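Start | Vorträge | Termine | Kontakt

Sprechernotizen: Ablage in kleinen Büros
Chang-ho Sun, 28.11.19

Begrüßung kurz halten. Handzettel liegen am Eingang aus.

Einstieg mit dem Fall Hundix. Der Betrieb hatte im Oktober 176 offene Vorgänge, verteilt auf Schreibtische, Fensterbänke und zwei Schränke. Gesucht wurde vor allem nach Lieferscheinen und unterschriebenen Angeboten. Frage ans Publikum: Wer hat diese Woche ein Blatt gesucht? Antworten abwarten.

Dann Eingangsmappe erklären. Jedes neue Schriftstück kommt am selben Tag in die Mappe, auch die Werbung. Sortiert wird einmal täglich, am besten vor der Mittagspause.
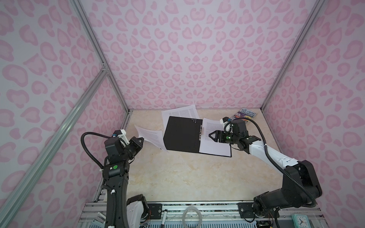 Schwarze Klemmbrettmappe, aufgeklappt.

Zu den Kosten: Bei Baek hat die Umstellung 2389 Euro gekostet, davon 2000 für Regale. Der Rest ging in Mappen, Register und Etiketten. Auf Nachfrage die Aufstellung zeigen, sonst weiter.

Aufbewahrungsfristen nur anreißen. Für Einzelfälle an die Steuerberatung verweisen, keine Auskunft geben. Das Beispiel Gratov weglassen, wenn die Zeit knapp ist.

Nächster Punkt: lose Blätter. Datum oben rechts notieren, zusammengehörige Seiten sofort heften, Kopien als Kopie kennzeichnen. Büroklammern taugen im Ordner wenig, sie verhaken sich mit den Nachbarseiten. 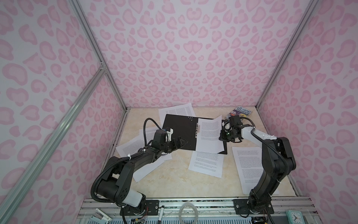 Muss man alte Ordner komplett neu sortieren?
In den meisten Büros reicht es, mit den laufenden Vorgängen anzufangen. Alte Ordner werden erst angefasst, wenn man ohnehin etwas daraus braucht.

Zum Schluss auf den Termin in Fastuvdale hinweisen. Anmeldeliste herumgeben und den Raumschlüssel am Empfang abgeben.

29 Mal geteilt | 4 Kommentare

Weitere Beiträge
Register beschriften, aber wie?
Posteingang zu zweit
Notizen zum Vortrag bei Gratov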